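Dratdale Supper Club, planning meeting, December 2021

Present: Lorraine Ashby (chair), Koen Bakker, Tamsin Rewi, Kiri Sutcliffe (minutes)
Apologies: Darcy McPhee

**1. Last minutes**

Accepted with one change. The hall deposit was paid by Koen, not by the club, and he is still owed $20. Lorraine to pay him back this week.

**2. Hall booking**

Merrick Hall has confirmed us for the same evening slot through May. The rent stays as it is. The hall wants the kitchen cleared by closing time and will charge extra if we run over. Tamsin asked if we could get in earlier to start the ovens. Koen to ask.

**3. Numbers and price**

The last supper had 23 paid guests. Kiri thought we could seat more if the serving table went against the back wall. Lorraine did not want people squeezed in by the door. Left as is for now.

Ticket price was discussed at some length. Koen wanted to raise it by $2 to cover meat and cooking oil. Tamsin was against, as several regulars come on a tight budget. Voted to hold the price until May and look at it again then. Koen voted against and asked for that to be noted.
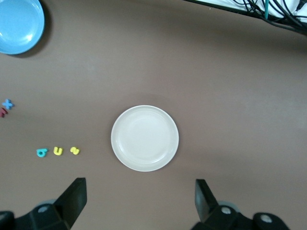 **4. Tableware.** The club has been renting its tableware from Zakport, and the bill keeps going up. Lorraine proposed buying our own and had a price of $400 for a full set, delivered. Tamsin favored plain white plates with a raised rim, like the round one on the brown table, as single pieces are easy to replace and sauce stays put. Kiri liked the light blue of the bowl and asked whether serving dishes could be bought in that color. No objection, if the cost is close. Agreed to buy. Storage still has to be settled, as the hall cupboard has no lock.

**5. Menu**

Soup, a baked main dish and a vegetarian choice, as before. Darcy sent a note asking for fewer desserts with nuts. Agreed. Labels for allergens will go on every dish, including the bread.

**6. Other business**

The Wamis walking group has asked for a joint supper in the spring. General interest, but we need to know how many would come and who would cook. Kiri to write back.

**Actions**

- Lorraine: pay Koen, place tableware order
- Koen: ask Merrick Hall about early entry and a lock for the cupboard
- Tamsin: menu and allergen labels
- Kiri: reply to Wamis, send minutes to Darcy

Next meeting at Tamsin's house, date to be sent by email.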